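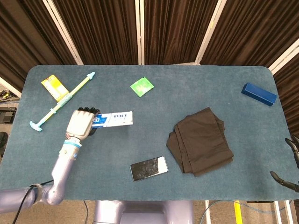 Odds and Ends Day at the Yimer Street Rooms

Posted 22/12/2020 by the Forkanano gallery desk

Print this page | E-mail this page

We love a good sorting day, and this one was a treat! Twice a year the Forkanano swap shelf gets emptied, everything comes out onto the tables, and the whole lot is grouped again for the starter boxes that go to people moving into their first apartment. The June round filled 34 boxes. This time there were 75 names on the list, so we began early and kept the coffee coming.

The table
The teal top is a favorite of ours. Rounded corners, a soft surface that looks like felt, and bright little packages show up so well on it — the yellow one and the small green one especially. We could look at those colors together all afternoon.

The divider
Dark brown pleated panels between white posts, and such a nice calm backdrop for a busy table. Arimar has the same style in gray, if you're thinking of one for a bedroom or a home office.

Bathroom things
That long white and blue box looks like toothpaste, always the first item people ask for. And who can resist a plunger with a pale yellow shaft and a light blue handle? It looks almost like a toy, and it's so cheerful next to everything else!

Folded and ready
Black fabric, folded over in layers. We're big fans of folding clothes flat before they go in a box (16 shirts fit where nine used to, we tried it in June), and dark colors go on the bottom.

Next up is the Kovuseck kitchen shelf, with mugs, lids without pans, pans without lids, and more wooden spoons than any street could need. If you have a clean sturdy box with a lid, please bring it along. Shoe boxes are great for the small stuff.

Filed under: Around the House > Sorting & Swaps
Tags: tidying, bathroom, folding, starter boxes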